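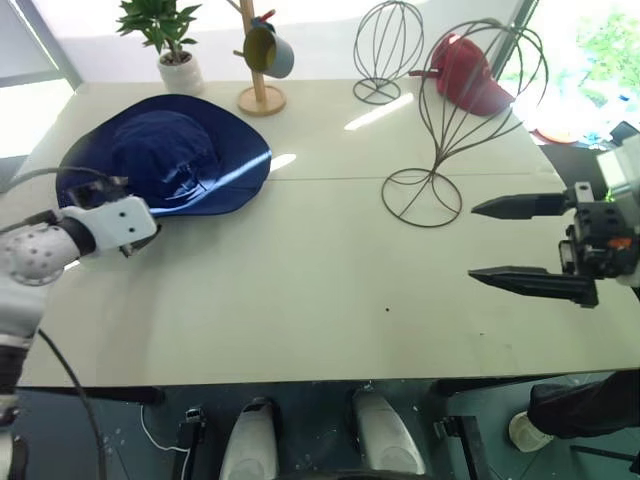
How to Store Sun Hats and Caps So They Keep Their Shape

30 August 2023

I love a wide brim! By the end of summer, though, mine have usually been sat on, stuffed in a tote and left on the back seat, and they look it. The fix is cheap and kind of fun, so grab your hats and let's go.

What you need

2 wire hat stands (the head-shaped kind, mine are from Pasard)
Tissue paper
A soft clothes brush
A steamer or a kettle

Step 1. Brush everything. Go in one direction, starting at the crown, and get into the crease where crown meets brim – dust loves it in there.

Step 2. Steam the crown. Hold a fabric hat over the steam for 35 seconds, keep your fingers well clear, then push the dents out from inside with your hand. Skip this for stiffened straw and check the label if you're not sure.

Step 3. Put it on a stand while it's still warm. Tug the crown down gently until the creases ease, and smooth the brim with your palms. Leave it overnight. A big floppy brim can droop on a stand, so once the crown has set I move mine to a flat shelf, crown stuffed with tissue.

Step 4. Do the caps. Ball up some tissue, fill the front panels, and curve the bill with both hands. Caps are so forgiving!

Step 5. Pick the spot. Keep dark colors out of direct sun, especially navy and red, and don't park anything right next to a plant you water with enthusiasm (ask me how I know).

Short on stands? A mug tree works for caps with a strap at the back – just hang them by the strap.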